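Gowning Room and Inner Door - Monthly Walk-Through, June
Ovelen packing unit, Lodness site
Checklist with my comments

I did this one at the start of the early shift, before the line was up and while the benches were still clear. 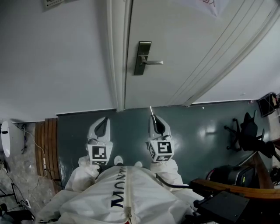
Same form as last month, with my notes under each line. I've marked things OK, FIX or WATCH. FIX means I want it done before the next walk-through, WATCH means I'll look again and you can relax for now. If you're only going to read one part, make it the section on shoe covers!

COVERALLS

1. Right sizes on the shelf - WATCH
Mediums and larges are fine. We're down to one open bag of extra large, and the small ones are buried behind the bouffant caps again. I moved them forward. If you find yourself in a suit that bunches up in big folds at the waist, go down a size, please. All that spare cloth rubs on door handles and table edges and it gets in your way when you crouch.

2. Zippers run freely and close to the top - OK
Tried one suit from each bag (yes, I really did put them all on). One of the De Smet suits had a zipper that stuck halfway, and I threw it out. Don't force a stuck zipper, just take another suit.

3. No tears, no open seams - OK
Checked crotch, underarm and cuffs, the usual places. Nothing to report.

4. Cuffs sit over the glove, or glove over the cuff, as posted - FIX
The card on the wall says glove over cuff. The training binder says the reverse. It's been like this since the binder was reprinted and I've had the question from two new starters. The card is right. Somebody with the binder file needs to change page 15, and until then I've put a sticky note on it.

SHOE COVERS

5. Covers stocked on both sides of the bench - OK
Full box on the street side, half a box on the clean side. We go through some 200 in a busy month, so I've asked for another carton from Flundico along with the caps.

6. Covers go on while seated, feet swung over the bench - FIX
I know, I know. Everybody is in a hurry at shift change and it's so easy to hop on one leg and hang on to the coat hooks. But I stood by the sink for ten minutes and saw four people do it, and one of them grabbed a hook that was already loose. Sit down, cover on, swing over, other cover on. It takes no time at all.

7. Elastic grips the heel, no loose toe - WATCH
The new batch runs long. On my feet (I take a small) there's a good bit of empty toe out front, and that's what you step on when you turn. If yours flap, fold the extra under before you stand up. I'd like to try a shorter cover next order and see what people think.

FLOOR

8. Clean, no residue from mopping - OK
Much better since we cut back on the floor cleaner. It used to feel tacky by the inner door and now it doesn't.

9. Grip in shoe covers - WATCH
I did my slow shuffle test from the bench to the door and back. Fine when dry. After the mop it needs a proper drying time, and the yellow sign has to stay out for all of it. On my walk-through the sign was folded up behind the trash can, so I've hung it on its own hook next to the sink.

10. Specks, lint, bits of tape - OK
A crumb or two of white fluff and that's it. The sticky mat catches most of it. Peel the mat at the start of each shift, top sheet only, and initial the sheet on the wall.

INNER DOOR

11. Lever moves smoothly and springs back - OK
Tried it with gloves on and with an elbow. A bit stiff first thing, but it comes back up every time.

12. Door closes fully without a push - FIX
It stops a finger's width short about one time in three. The closer needs adjusting. Ticket 64 is open for it and I've added a comment. Until it's done, please look behind you and pull it to.

13. Nothing left standing in the door swing - FIX
Two crates and a step stool. Moved them myself. The spot to the left of the bench is for crates, and it was empty!

14. Notices readable and firmly attached - WATCH
Paper taped to a door is never going to last long in a room that gets wiped down daily. The corners lift, then they collect lint, then somebody tears the whole thing off by accident. I've asked for a clip frame at eye level. If you put up a notice before it arrives, tape all four edges and write the month on it so I know when it can come down.

COMING OUT

15. Used suits in the lidded bin - OK
Bin was half full and the lid closed. Roll the suit down from the shoulders, inside out, and keep it off the floor.

16. Exit side clear, light working - OK
Light is good. I also pushed the release bar and it opened right away.

STILL OPEN FROM LAST TIME
Loose coat hook (now worse, see 6). The mirror by the sink has been ordered. The bench leg was tightened and hasn't wobbled since.

Add your own comments at the bottom of the paper copy on the clipboard, pencil is fine.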